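Who Helps Newly Arrived Families Find Housing in Jesham? A Student Report on Local Settlement Services

Submitted by Waqas Minhas, Department of Urban and Community Studies
Second-year project, spring term

1. Purpose of the report

This report examines how newly arrived immigrant families obtain their first rental housing in Jesham, and which organizations assist them. The project was limited to private rental housing within the city boundary. Public housing was excluded, as the application process is handled at the county level and would have required a separate study.

The question was selected after a public meeting in May, at which residents of the Khattak district asked the city to explain why so many new arrivals are placed on the same few streets. City staff did not have an answer at that time. The project sought to establish whether the pattern results from policy, from the choices of families, or from the practices of landlords.

2. Method

A written survey was distributed to 300 households that had moved to Jesham from outside the United States. Forms were offered in four languages and returned by mail or at the Khattak branch library. Longer interviews were then held with 16 tenants who had agreed to be contacted. Interviews lasted 45 minutes and were conducted in the evening, usually after 6 p.m., to suit working adults.

Two organizations also took part. Bavo is a nonprofit agency that signs leases on behalf of families for the first year. Vorkex is a property management company with buildings in Khattak and in the neighborhoods along the river. Each provided a written statement and answered follow-up questions by email.

The survey did not ask about immigration status. The department's ethics reviewer advised against it, and the information was not needed for the analysis.

3. Findings

3.1 The role of the city

Jesham does not assign families to neighborhoods. The housing office keeps a list of landlords who have agreed to rent to tenants without a credit history, and it gives this list to anyone who asks. At the time of the study the list contained 35 landlords, most of them with property in Khattak. A family that relies on the list is therefore likely to be shown apartments in one part of the city, although no rule requires it.

3.2 The role of agencies

Bavo reported that it looks for apartments near a bus line and an elementary school. Its staff return to buildings where earlier leases went well. Several tenants described this as helpful, as neighbors could explain the trash schedule, the school forms and the nearest clinic. Others said they had wanted to live closer to work and were not aware that they could decline the first apartment offered.

3.3 The role of landlords

Vorkex requires proof of income equal to three months of rent. It accepts a letter from an agency in place of a credit report, but only in its Khattak buildings. The company described this as a trial arrangement and did not state when it would be reviewed.

3.4 Furnishing and the first weeks

Tenants raised one subject that the survey had not covered. Apartments are usually rented unfurnished, and the cost of beds and kitchen goods came due in the same month as the security deposit. Bavo supplies mattresses and bedding to larger families. Tenants outside the program bought these items secondhand or borrowed money from relatives.

4. Limits of the study

Survey forms were not available in every language spoken in the district. Families who had already left Jesham could not be reached, and their reasons for leaving are unknown. The statements from Bavo and Vorkex were not checked against lease records.

5. Recommendations

The housing office should invite landlords from other neighborhoods to join its list and should print the date of the last update on each copy. Agencies should tell families in writing that they may decline an apartment.
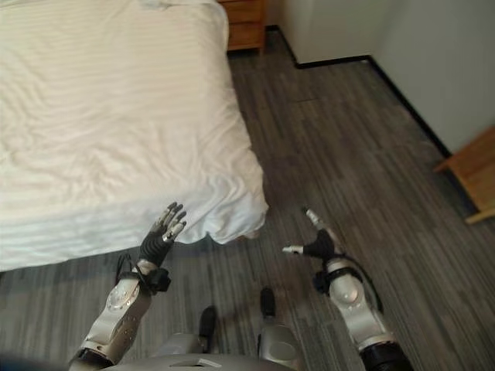 The housing office should also add a page on furnishing costs to its tenant packet, with the names of agencies that supply household goods. A copy of this report has been sent to the office and to the Khattak branch library.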